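How to Get the Cables Off the Floor in a Shared Room

By Thảo Trình
2021-02-02

I have been putting off writing this one for ages, mostly because cables are so dull to read about, but so many of you wrote in after my refrigerator post that I finally sat down with a pot of tea and did it. It's an easy job, I promise, and you can do the whole thing in an afternoon with time left over for a snack.

You'll need a roll of hook-and-loop tape (mine is from Jondlow and I've had it forever), a few stick-on clips, some masking tape, a pen, and a damp cloth.

Start by walking the room and just looking. Get right down on the floor if your knees will let you! Follow every cable from the plug to whatever it runs to, and write the name of that thing on a bit of masking tape near the plug end. Please do this first. I once skipped it and spent a whole evening pulling on the wrong cord, and I'm still a little cross with myself.

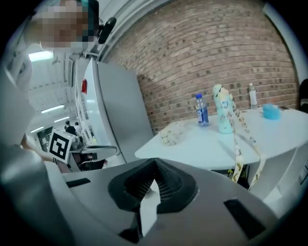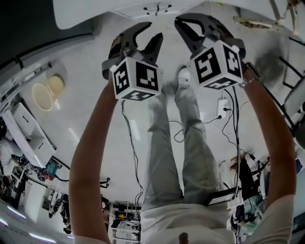 The refrigerator end of the room in the first picture, and in the second the power strip and the black cables on the floor.

Next, find a home for the power strip. Somewhere beside a table leg is nice, well clear of where people put their feet and where chairs get pushed back. Leave it on its side of the room if you can, so you aren't stretching anything.

Now unplug one cable at a time. Lay it out straight, fold the extra into a loose bundle about as long as your hand, and wrap it with a strip of tape. Don't pull it tight. Leave enough slack at both ends that you can still move things a little, then plug it back in before you go on to the next.

Any long cable that has to reach a table can go up along the leg and be clipped to the underside. Wipe the spot first and let it dry, then press each clip down for 10 seconds or so.

Once the floor is clear, go over it with the damp cloth, especially around the feet of the furniture, where dark smudges like to hide. Stubborn marks may want a drop of dish soap and a second go.

Loose wires that don't seem to belong to anything go in a box with the date on the lid. I look through mine again in April.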